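From the bench: keeping the bin cell running

Well, the Stomel cell is back up, and since three of you stopped me in the hallway to ask what took so long, I figured I'd write it down for the newsletter and save my breath (and yours).

For anyone new: this is the bin-picking cell on the second floor, the one So-yul Myung uses for her kitchen and toy object runs. One arm, one gripper, one big metal bin, and a lot of hose. It had been dropping vacuum-line pressure warnings since before I took over the maintenance log, and at cycle 2,188 of the last run it quit in the middle of a reach and wouldn't clear the fault. So down it went.

I blamed the gripper first, like everybody does. I had the fingers off, cleaned the joints, checked the screws, put it all back, and got exactly the same fault. The real trouble was in the hose bundle. One of the air lines had been rubbing against its neighbor every time the wrist rolled over, and it had worn a soft spot you could only feel with your thumbnail. Kyung-tae Baek found it in 2 minutes after I'd spent most of an afternoon on it. Thanks, Kyung-tae. I'm over it.

We swapped the line and retied the whole bundle with more slack, so it loops wide over the bin when the arm comes in low. It looks messier than before! Please don't tidy it. The old routing was very neat and pulled tight on every reach to the near corner. If a tie comes off, leave me a note and I'll put it back where it goes.
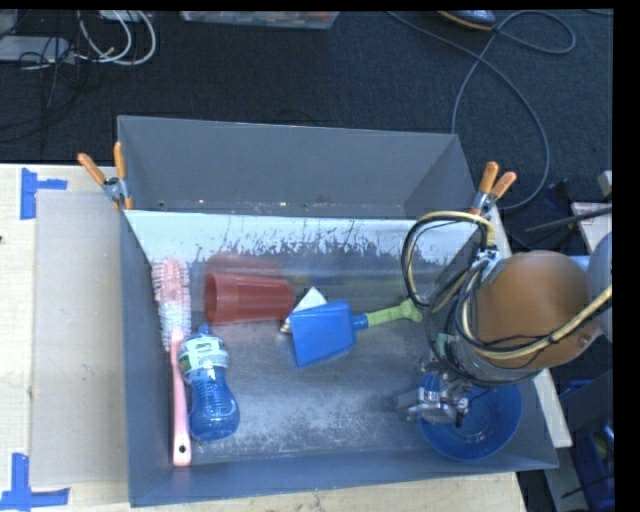 The other half of the job was the bin. A bin that creeps a little bit per run is a bin the arm will eventually bump, and ours had been creeping. Clamp it at the far corners, squeeze, then give the wall a good shove with your palm. If it moves, do it over. I shoved it, reset the clamps, shoved it again, and then redid the calibration from scratch, all 11 poses. Don't skip poses because the first few look good (I've done it, and I paid for it with a very crooked week in February).

Before a run I now do the same short round every time. Run the wrist through its full roll by hand at slow speed and watch the hoses. Open and close the gripper a few times with nothing in it and listen for a hiss. Check the clamps. Then load the objects, and please mix them up a bit, So-yul says the runs are more useful to her when things lie at odd angles and partly on top of each other.

I've set the air lines to be checked every 300 cycles from here on. Ha-neul Maeng has the spare hose and ties in the drawer marked Wysocka, don't ask me why it's marked that, it was there when I came. If you use the last length, tell her the same day so she can order more.

Still on my list: the gripper's left finger closes a hair later than the right one. It doesn't seem to bother the picks so far, but it bothers me, and I'll have it apart again after the break.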